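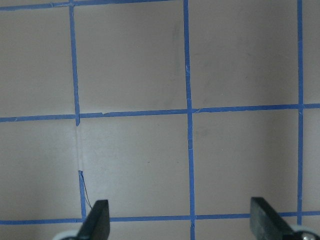
Rebecca Ferri wrote to ask whether the blue tape would really come away again after a whole term on the same worktop, and whether she ought to rub the lines out (her words) with anything special afterwards. It's a good question, and we get some form of it most weeks, so I've put the answer near the top of the page this time instead of leaving it lurking down by the delivery notes. Yes, it will come away, provided you stay within the 70 days we give it, and all you should need afterwards is a damp cloth and a drop of washing-up liquid.

Print this page | E-mail to a friend

Gravine Blue Marking-Out Tape
50 metre roll, narrow

£11 the roll, or take two and we pay the postage

We have been selling Gravine for longer than we have been selling almost anything else at Astow, and I'm very fond of it. It is a plain blue paper tape with a gentle glue on the back, meant in the first place for decorators, but most of ours goes out to people who never paint anything at all. They want to divide up a table. Puzzle people do it, quilters do it, so do those who sort buttons and seeds and stamps, and there's a whole crowd of you who run craft afternoons and like each person to have a patch of their own. A grid of tape is cheap and quick, you can see it from the far side of the room, and when you change your mind about the size of the squares you simply pull it up and start again.

Blue is the only colour we keep. We did try the cream for a while, but it vanished on anything pale and back it went. Blue shows up nicely on wood, on white, on grey and on those in-between pinky-grey surfaces that swallow up a pencil line completely.

Laying out a grid

You'll find your own way of doing it, but since so many of you ask, I'll tell you how Branislav Pešek does it in our packing room, where the big sorting table gets a new grid whenever the stock changes. He wipes the table down and leaves it to dry while he has his tea. Then he puts a tiny pencil tick at each end of every line, lays the long ones first, all running the same way, and puts the cross lines over the top of them. He holds the roll low and close to the surface and lets it unwind, pressing with his thumb as he goes. If you pull the tape tight like a washing line and then slap it down it will stretch, and a stretched strip creeps back over the next day or so and leaves you with a wobble.

Having said that, a bit of a wobble does no harm. Paper tape put down by hand wavers, the ends tear a little ragged, and where two pieces meet you get an overlap you can feel with a fingertip. For sorting and sharing out a table that makes no difference whatever. If you want lines you can measure from, cut the ends with a craft knife against a steel rule and take your time, or have a look at the Liyanage straight-edge dispenser, which I must say is a lovely thing if you're doing a lot of tables (and rather a lot of money if you're doing one).

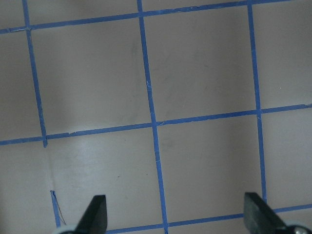 Blue tape grid with a break in the left-hand line.

Mending a line

Lines don't all wear at the same rate. The ones nearest where people sit get sleeves and elbows dragged across them, and those are the ones that lift. You needn't pull up the whole grid. Trim the lifted part back to where the tape is still lying flat, clean the bare strip, and lay a fresh piece across with a thumb's width of overlap at either end. I like to press the overlaps down with the back of a spoon. Chaimae Erraji, who has sent us more useful letters than I can count, prefers to butt the pieces up end to end so there's no ridge to catch small beads, and if your work is very small and fiddly I think she's right.

When tape comes up you may find a paler or shinier stripe where it was. Sometimes it's a trace of glue, in which case the soapy cloth sees to it, and sometimes it's simply that the surface underneath has stayed cleaner than its surroundings, and then the answer (I'm sorry to say) is to wash the rest of the table! Please don't scrape. A plastic card held nearly flat is as fierce as you should get, and keep white spirit well away from anything varnished.

Threads and fluff do like to settle along the edges of the tape, more so in sewing rooms. A lint roller is no good for this as it lifts the tape along with the fluff. Use a soft brush, an old pastry brush is perfect.

What it sticks to

Good: sealed or varnished wood, laminate, melamine, painted board once the paint has properly hardened, glass, metal.

Try a short piece first: waxed tables, chalk paint, anything old and much loved.

Not suitable: oilcloth, bare unsealed timber, textured plastic, carpet. We've been asked about carpet more than you'd think. For carpet you want the Cultasow cloth tape, in the flooring section.

The 70 days is for indoor use away from a sunny window. In strong sun I would halve it and set a reminder, as the glue bakes on and then you'll be cross with me.

Keeping the roll

Stand it on its side in a bag or a tin. Left lying about on a workbench the edges pick up dust, and a dusty edge is what makes tape split down its length when you unroll it. If yours has already started splitting, peel back a full turn and throw that away, and the rest is usually fine.

Ordering

Up to 11 rolls will go in the small parcel, beyond that we have to use the courier and it takes a day longer. Jana Ruppert looks after schools and clubs and can send an invoice in place of taking a card. For anything about returns please ask for Ferhat Baysal. Opened rolls can come back too if there's something wrong with them, just tuck a note in saying what it did.

Prices last checked July 30, 2024.

We use cookies to remember your basket and to see which pages people read. By carrying on you agree to this. Accept | Change settings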